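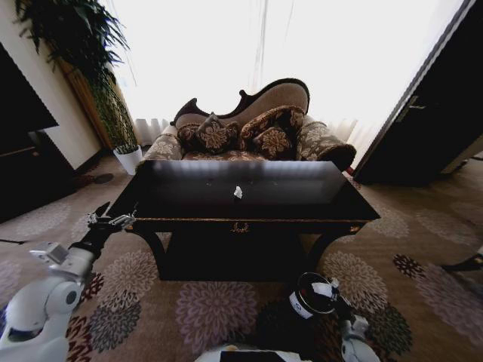
*A dark coffee table in front of a chaise sofa with a carved frame and floral upholstery.*

# Wemier opens furnished-room concerts on Gurnard to outside artists

August 26, 2024 - Virtual concert company Wemier has opened its Gurnard platform to artists who are not signed to one of its partner labels. The change took effect this morning and applies to the room format, in which a performance is staged inside a modeled domestic interior instead of an arena or open field.

Until now, room shows could be booked only through Vukelari, the label group that helped pay for the format's development. Independent acts can now apply directly. Wemier will accept 42 of them in the first round, with applications closing when the places are filled.

Each room holds up to 40 avatars. When a show sells more tickets than that, Gurnard opens parallel copies of the same room and sends the performer's motion and audio data to all of them at once. Chat and voice stay local to each copy. The largest room show to date, a set by the electronic duo Ok, drew 1,010 ticket holders and ran in 26 copies, the last of them partly filled.

"The cap is set by voice mixing," said Soon-im Sun, who leads the audio team at Wemier. "Graphics could go higher. Past 40 open microphones, the spatial mix turns to noise on a midrange phone, and most of our audience is on a midrange phone."

Performers need a motion capture suit or a two-camera setup, a wired connection and a separate audio feed. Wemier's technical sheet asks for a stable upload during a full-length rehearsal, which must be completed before tickets go on sale. Acts that fail the rehearsal can repeat it once. Prerecorded motion is allowed, but the listing has to say so, and the label stays visible on the ticket page.

Room audio is handled differently from Gurnard's arena shows. Arenas use a fixed stereo feed. In a room, each instrument can be assigned a position, and the engine calculates reflections from walls, floor coverings and upholstered furniture. Moving a sofa changes the decay time. Artists can adjust the layout up to the rehearsal, after which it is locked.

Aisyah Pattinasarany, a singer who tested the direct booking system this summer, said the layout tools took longer to learn than the capture setup. "I had the suit working in an afternoon," she said. "The room took me two weeks. I kept adding rugs and then my vocals had no air left in them." She plans to play a second date in the same room.

Wemier keeps a share of ticket sales and charges no booking fee during the first round. It has not published the rate that will apply afterward. Rights to the recorded motion data remain with the performer - a point that held up talks with several managers last year - while the room models stay with Wemier and cannot be exported to other platforms.

Vukelari artists keep priority on weekend slots until the end of the year. The next Gurnard update will add a seated mode and raise the limit on parallel copies. Wemier has not given a release date for it.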